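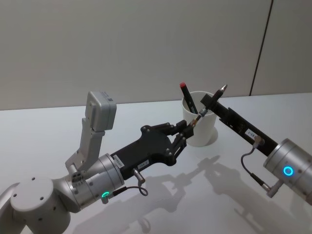
Zoker 2 review: a planner for two arms that share a workspace

Zoker is a motion planning and sequencing package from Brurklow. Version 2 replaces the old per-arm queues with a single timeline, so a handover is planned as one problem with a shared grasp constraint. I ran it for most of October on our two-arm bench, using pens, markers and a paper cup.

Installation took nearly 20 minutes on a clean machine. The calibration wizard is the same as before and still refuses to save partial results. Cillian Horgan had to repeat the wrist camera step twice after a typo in the config.

Planning is where the new version earns its price. I logged 2,283 plan requests. Median solve time was well inside our cycle budget, and the slow cases were nearly all regrasps close to the cup rim, where the collision margin leaves little room.

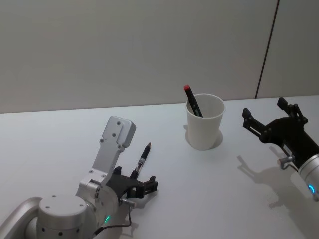

The margin can be set per link, but only in the text config. The old Banivstead plugin had a slider for it, and I miss that.

Perception is weaker. Pose estimates for thin dark objects drift when a gripper covers one end, and the filter reports high confidence anyway. Colm Ó Dálaigh wrote a small check that rejects any jump in the long axis between updates - it should ship as a default.

Logs are plain text, timestamped per arm, and replay works offline. The Lynch exporter drops gripper width, so keep the originals.

Recommended for handover work. For single-arm picking, version 1 does the same job with less setup.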